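## Gathering the examples

Our target for the spring was 2000 usable examples of one small job: take a drinks can from a shelf and put it down on the table. By the end of March we had 2747, and we were thrilled! The arm learns only by copying, so every one of those examples was driven by hand by somebody in our group, in sessions of 50 with a break in between.

We named the project Flustach. The first version used a single kind of can in a single spot, and the learning went quickly but fell apart as soon as we swapped the brand. For the second version we mixed slim cans with standard ones and changed the order along the shelf before each session. Shiny cans on a glossy white table are a tough test for any camera — there are reflections everywhere — and we wanted that difficulty in the data from the start. 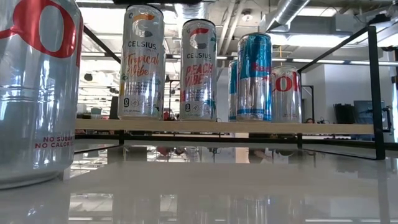 A reply from the Ustarby group, who read our draft, was that variety in the cans matters less than variety in the driving. If the same person always reaches from the same side, they wrote, the model will learn that person's habits along with the task, and more brands on the shelf won't cure it.

We took that seriously and went back through our recordings. They had a point: one driver had made far more of the examples than anyone else, nearly all with the same slow sweep from the right. So we drew up a rota with 7 drivers and asked each of them to try a few different approaches, including the clumsy ones. A fumbled grasp that gets put right is now kept and tagged "recovered". Drops are stored separately.

The tagging took longer than the driving, which we hadn't planned for at all. Next term we want to try the Yupanqui labelling tool on the older sessions, then run the same task on the Flivholm arm, where the shelf sits lower and the grip will have to change.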